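Should I replace the kitchen counters before we sell, or leave them alone?

posted by lemonrind, 2024-06-20

Hi all! Long-time reader, hardly ever post. We're putting our house in Endness on the market in September and I am going around in circles over the kitchen. The cabinets got painted last year and look great, the floor is fine, the stove is old but works. The counters are the thing. They're that light gray speckled stuff that was in every kitchen for a while, and they came with the house, so I couldn't tell you who made them or what they're called.

There's nothing really wrong with them. One spot next to the stove has gone dull and there's a chip by the dishwasher that I filled in with nail polish (don't judge me). My sister thinks they make the whole room look dated and that buyers will walk in and start subtracting money in their heads. My husband thinks my sister should buy us new ones then.

I got one quote, from Mayrhofer, for $3940. That covers tearing out the old ones, the new tops, a new sink cutout and hooking the plumbing back up. It doesn't include the sink itself or the backsplash, and the guy said the backsplash tile would "probably" come off in one piece, which I do not believe for a second. If it breaks I'm also paying for tile.

So do I spend it? Or clean up what's there and put the money into the front yard, which is mostly dandelions? We're not in a fancy neighborhood, if that matters. Two houses on our street sold this spring and one of them had a pink bathroom.

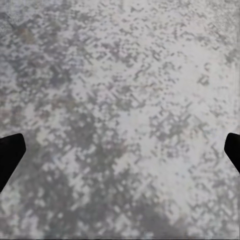 Emil Baumgartner

Leave them. I've sold three houses over the years and the only time I put in new counters right before listing, the buyers ripped them out. I drove by that winter and there they were in a dumpster in the driveway! I had picked a brown granite that I thought was very tasteful. They evidently did not.

The trouble with spending close to four grand on a pre-sale counter is that you have to pick something so bland nobody could hate it, and light gray speckle is already pretty close to that. You'd be trading one neutral for another. And then the new counter makes the old stove look worse, and the backsplash too, and pretty soon you're pricing faucets at midnight. Ask me how I know.

What I would do in your shoes, roughly in this order:

Ask two real estate agents to walk through before you spend a dime. They'll do it for free when they want the listing. Ask each one separately what they'd fix. If they both say counters, okay, I'm wrong. My money is on both of them saying yard and front door.

Get a proper repair kit for the chip. Nail polish goes yellow. Polent sells a little kit with several tubes of filler that you mix to match, and speckled tops are the easiest kind to fix because the pattern hides your bad color matching. Sand it flush very gently. Put painter's tape around it first or you'll dull the area next to it and be mad at yourself.

Find out what the counter is made of before you put anything on the dull spot. This matters a lot. If it's laminate, the shine is a thin top layer and once it's gone you can't polish it back, you can only make it look better for a while with a countertop polish. If it's a solid surface you can sand the whole thing out and it'll look new. If it's real stone it probably wants sealing. Look underneath, up at the overhang by the dishwasher, or pull the sink trim. Particle board under there means laminate.
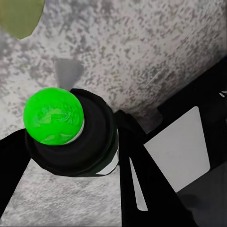
Then clear everything off. I mean everything, the toaster, the knife block, the mail. Buyers don't study a counter the way you do after living with it for years. They look at how much of it there is. Our last kitchen had tops far worse than yours sound, and with the clutter in the garage the agent kept calling it "generous." Same kitchen!

Also change the light bulbs. If you've got the yellowish ones over a gray counter it turns a sort of sad putty color. Go a step whiter and match all of them. I spent $40 on bulbs for the whole downstairs and it did more than the paint.

And yes, that backsplash is going to break.

lemonrind replied: Thank you, this is so helpful. I crawled under the overhang with a flashlight and it's particle board, so laminate I guess? Calling two agents tomorrow. My husband is unbearable about this.

Emil Baumgartner replied: Laminate, yep. Then don't sand the dull spot whatever you do. Polish, soft cloth, redo it the morning of the showings.

gardengate_jo

I'm going to disagree a bit. We replaced ours before selling and I'm glad we did, but ours were burned (previous owner set a pan down, big brown ring) and it was a much smaller kitchen. We used a prefab top from Ondard, which you buy by length and cut to fit, and my brother-in-law put it in over a weekend. Fifteen times he said he was never doing it again. It was way under your quote, though, so if you do go that way I'd get more than one price. One quote isn't really a quote.

With just a chip and a dull patch I'd probably leave them too, now that I think about it. So maybe I'm not disagreeing.

On the dandelions: do that now, don't wait until August. You need the grass seed in with enough time to come up, and it hates the hot part of summer, so you may have to water it like crazy. If you run out of time, a fresh layer of mulch and a crisp edge along the walk will cover a lot of sins. We got 30 bags and could have used more. Buy them in one trip if you know anybody with a truck.

One more thing, clean the inside of the dishwasher. People open it. I don't know why they do it but they do.

tomsk77

just paint them. they make a kit. my cousin did hers and it looked great for 2 years

gardengate_jo replied: And after that?

tomsk77 replied: she moved

18 people found this helpful
7 comments
Shared 4 times

Related
Do I have to fix a slow drain before a home inspection?
Best way to get old contact paper off shelves
Is it weird to leave the washer and dryer for the buyers?
How long does mulch smell like that
Painted cabinets are sticking shut, what did I do wrong
Buyers asked for our porch swing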